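Section 3: Playing Your Discs for the First Time

Thank you for bringing home the Kostlow Collector's Edition of Skanley, the complete series. We know how tempting it is to tear off the wrap and go straight to the pilot — we did the same thing when the first finished sets came back to the office — but a few minutes with this section will save you some trouble later, especially if your player has been sitting on a shelf for a while. If you have already unpacked the box and checked the discs against the list in Section 2, you are ready to start.

Before you begin

You will need a Blu-ray player or a game console that plays Blu-ray discs, a television, and the cable that came with your player. The bonus disc is a standard DVD, so it will play in the same machine or in an ordinary DVD player if you have one in the bedroom.

Note: If your player can go online, let it check for a software update before you put in the first disc. Older players sometimes stop at the opening logo and stay there, and an update nearly always clears it up.

Taking a disc out of the case

1. Open the case flat on a table or on your lap. Holding it up in the air with one hand is how most discs end up on the rug.

2. Press the center button with your thumb and lift the disc by its outer edge. Please don't pry from one side. The hubs are snug when they are new, and they loosen up nicely after you have used them a few times.

3. Look at the shiny side. If you see a fingerprint, wipe it with a soft dry cloth in a straight line from the center out to the edge.

Caution: Do not use window cleaner, paper towels, or your shirt tail. We have nothing against your shirt, but the fibers in many fabrics leave fine scratches.

Starting an episode

1. Turn on the television and choose the input your player is plugged into.

2. Put the disc in with the printed label facing up and close the tray. The first load can take a little while because the menus are being stored in the player's memory.

3. When the language screen comes up, pick your language with the arrow keys and press Enter. You will only be asked once per disc, and you can change your mind later under Setup.

4. At the main menu, choose Play All if you want to settle in for the evening, or Episodes if you are looking for a certain one. The episode list shows the title and a single line about the story — we kept these free of spoilers for anyone in the house who is watching for the first time.

5. To pick up where you left off, choose Resume. Some players forget your place once the disc has been taken out, so it doesn't hurt to jot down the episode title before you switch discs.

Note: Play All runs the episodes in the order the writers intended. The June holiday episode was first shown out of order, and viewers who remember the original broadcasts may be surprised to meet the new neighbors a little earlier than they expected. The broadcast order is available too, under Setup, then Episode Order.

Sound and subtitles

1. From the main menu, choose Setup, then Audio.

2. Choose Stereo if you are listening through the television's own speakers, or Surround if you have a receiver and separate speakers. Picking Surround without the speakers to go with it can make the voices sound faint under the laughter and the music.

3. Go back one screen and choose Subtitles to turn them on or off. The commentary tracks have subtitles of their own, listed separately at the bottom.

The bonus disc

Put in the bonus disc the same way and choose one of the 2 menus that appear. The first holds the deleted scenes and the gag reel, which runs longer than it probably should because we couldn't bear to trim it. The second holds Welcome to Vendanmont, a documentary about building the small-town street set, along with the original title music by the Grgić Quartet. The documentary runs 95 minutes, so you may want to save it for a night of its own.

If something goes wrong

If the picture freezes, press Stop twice, take the disc out, wipe it as described above, and try again. If the player reports error 273, it could not read the menu file: turn the player off, unplug it for 3 minutes, and start over from the beginning of this section. If you get the same message after that, try the disc in another player if you can borrow one, and then turn to Section 6 for how to ask for a replacement disc. Keep the box and the receipt together until you have played every disc at least once. 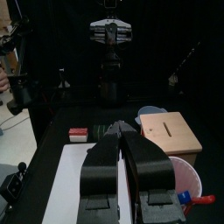 Large white sheet of paper on a black tabletop.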